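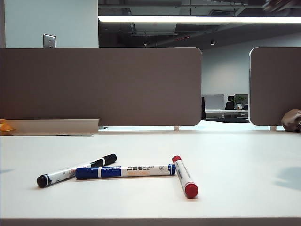
29 Apr 2023

Quick one, flight's boarding in a bit and I promised myself I'd post before June.

So. We launched Handodico in Estrella. Second country. I've been getting emails asking how it went so here is the messy version.

The short of it: translation was the cheap part. We paid for 344 strings, got them back in a week, looked great. Pasted them in. Broke the signup page in 2 places. Buttons too long, one label wrapping onto three lines on a phone. Fine, fixable, an afternoon.

Then the real stuff. Our signup asks for first name, last name, ZIP. Lots of people in Estrella put two last names and our form cut the second one off. Then the invoice came out with the wrong legal name on it and their accountants sent it back. Which they should. We'd had that form since the Zoltholm days and never looked at it once.

Pricing page. Oh boy. We had converted the dollar price at whatever the rate was that morning and left it, so it ended in weird cents. Looked like a mistake. One customer wrote in to ask if it was one. Rounded it, put tax in the price since that's how everybody there shows it, and the "how much is it really" emails mostly went away. Should of done that on day one.

Also the free trial. Ours was 14 days and asks for a card. Back home no one blinks. In Estrella people closed the tab. We took the card step out for that market only, and trials picked up the same week. Whether they pay later, I dont know yet. Ask me in the summer.

Support hours – I keep forgetting to write about this one. We said "same day reply" on the homepage. Same day where? Our inbox opens when their lunch is over. Changed it to a plain time range in their time zone. Slower promise, fewer angry follow ups.

Money, because people always ask. I set aside 2000 for local testing and thought that was generous. It got us 18 calls with small shop owners, half an hour each, with an interpreter on the line. Best money we spent on the whole launch and I nearly cut it to pay for ads. The ads did basically nothing, btw. We ran the same headline as at home, translated word for word, and it read like a bank letter. Two different shop owners used that exact phrase, bank letter.

What I'd do in a different order next time:

Calls first. Before the strings, before anything.
Forms and invoices second. Names, addresses, tax numbers, dates.
Then price.
Then translate, and have the translator look at the live pages too, a spreadsheet tells them nothing about where the words go.
Ads last, if at all.

Balness is next on the list, maybe fall. Smaller market but the payment setup is a whole other headache, bank transfer for almost everything, and our billing code assumes cards in about every file. Haven't decided. Part of me wants to sit still and fix Estrella properly, there's still an English error message in the password reset that I see every single time and forget to log.

Ok they're calling my row. Comments are open, will answer when I land – if you've sold into a bank transfer market before, please tell me how you handle renewals.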